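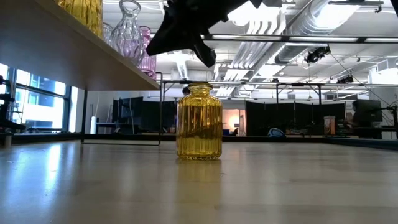 Tarro de vidrio amarillo acanalado, de cuello corto y estrecho.

Cómo limpiar, quitar olores y volver a usar tarros y frascos de vidrio

Por Édgar Grajales
28 de septiembre de 2023

En casa guardamos casi todos los frascos. Unos acaban con legumbres, otros con tornillos y otros en el contenedor de vidrio porque la tapa no cierra. Con los años he ido quedándome con unos cuantos trucos que funcionan y he descartado bastantes que se repiten mucho y sirven de poco.

Quitar la etiqueta

Las etiquetas de papel con cola al agua salen solas. Se llena el frasco con agua caliente del grifo, se mete en un barreño con más agua y un chorro de lavavajillas y se deja media hora. Si a la media hora no se despega, la cola es de otro tipo y no vale la pena esperar más.

Para esas colas, que se quedan como una goma pegajosa, uso aceite de girasol mezclado con bicarbonato a partes iguales. Se extiende la pasta, se espera un cuarto de hora y se frota con un trapo viejo. Después hay que lavar con jabón. También va bien el alcohol de farmacia, siempre con la ventana abierta y lejos de los fogones.

El secador de pelo sirve con las etiquetas plastificadas. Se calienta una esquina y se tira despacio. Si se tira rápido, el plástico sale y la cola se queda.

Frascos de cuello estrecho

Son los que más guerra dan, porque la mano no entra y el cepillo de biberones no llega a los hombros. Lo que mejor me resulta es el arroz crudo: un par de cucharadas, agua templada hasta un tercio, unas gotas de jabón, y agitar en círculos tapando la boca con la palma. El arroz arrastra la suciedad sin rayar. La arena y la gravilla de acuario, que también se recomiendan, rayan.

Si hay un cerco blanco de cal, vinagre de limpieza sin diluir durante toda la noche. Hay que llenar hasta pasar la marca, no basta con un dedo en el fondo. Por la mañana se vacía y se aclara dos veces. Cuando el velo blanquecino sigue ahí después del vinagre, lo más probable es que el vidrio esté atacado por el lavavajillas, y eso ya no tiene arreglo.

Para secarlos por dentro, boca abajo sobre un paño con un palillo de los de comer sushi debajo del borde – así entra aire. Apoyados del todo se quedan empañados días. Un papel de cocina enrollado y metido por el cuello también ayuda, pero hay que acordarse de sacarlo.

El olor a encurtidos

El olor rara vez está en el vidrio. Está en la junta de la tapa. Yo separo siempre las dos cosas: el frasco se lava normal y la tapa se deja en remojo con agua y bicarbonato hasta el día siguiente. Luego al sol, si lo hay. En julio basta una tarde en el tendedero y en invierno puede tardar varios días.

Si la tapa sigue oliendo a ajo o a vinagre, la reservo para frascos del taller. Una tapa que huele a pepinillo no molesta nada a las arandelas. Las de repuesto las compro en la ferretería Londoño, en bolsas de 70, y salen bastante más baratas que sueltas. Conviene llevar el frasco a la tienda: a ojo se falla con el diámetro, sobre todo en los de miel.

Vidrio estriado o de color

Con el vidrio liso basta una bayeta. En las estrías se acumula grasa y polvo, y si están en un estante de la cocina se nota enseguida. Un cepillo de dientes blando, pasado en el sentido de los surcos, lo deja bien en un par de minutos. Nada de estropajo verde.

Los frascos decorativos no los uso para comida. Algunos van teñidos en masa y otros solo pintados o lacados, y no siempre se distingue. Una prueba sencilla: pasar un bastoncillo con alcohol por la base. Si el algodón sale con color, es pintura, y ese frasco no debería ir al lavavajillas ni pasar mucho rato en agua. Para ramas secas o para guardar botones vale cualquiera.

Guardar alimentos secos

Antes de llenar, el frasco tiene que estar seco de verdad. Con harina o azúcar, una gota en el fondo ya hace un grumo. Si tengo dudas lo dejo abierto una noche más.

Apunto el contenido y la fecha en cinta de carrocero, con lápiz. El rotulador se borra con los dedos grasientos y la cinta de carrocero se quita sin dejar resto. La mía es de la marca Jornen, pero cualquiera de papel hace lo mismo. La pego en la base y no en el lateral cuando el frasco va a la vista.

La harina integral y los frutos secos, en sitio oscuro. Un estante junto a la ventana queda bonito y los pone rancios antes.

En el taller

Clavar o atornillar las tapas por debajo de una balda y enroscar ahí los frascos es un truco viejo y sigue siendo bueno. Dos tornillos por tapa, nunca uno, porque con uno gira la tapa al desenroscar. Con frascos grandes llenos de clavos no lo haría: pesan mucho y la rosca es de hojalata fina.

Para restos de pintura al agua, frasco pequeño y lleno casi hasta arriba. Cuanto menos aire quede, menos piel se forma. Un trozo de film entre el vidrio y la tapa evita que se pegue la rosca.

No guardo disolventes en frascos de comida. Se quedan en su envase original, con su etiqueta, aunque ocupe más.

Tapas que no abren

Agua caliente sobre la tapa durante un minuto, secar bien y girar con un guante de goma. Si no cede, meto el canto de una cucharilla bajo el borde y hago palanca con suavidad hasta oír el clic del vacío. Golpear la tapa contra la encimera funciona a veces, pero he desportillado más de un frasco así, y un frasco con la boca desportillada va directo al contenedor.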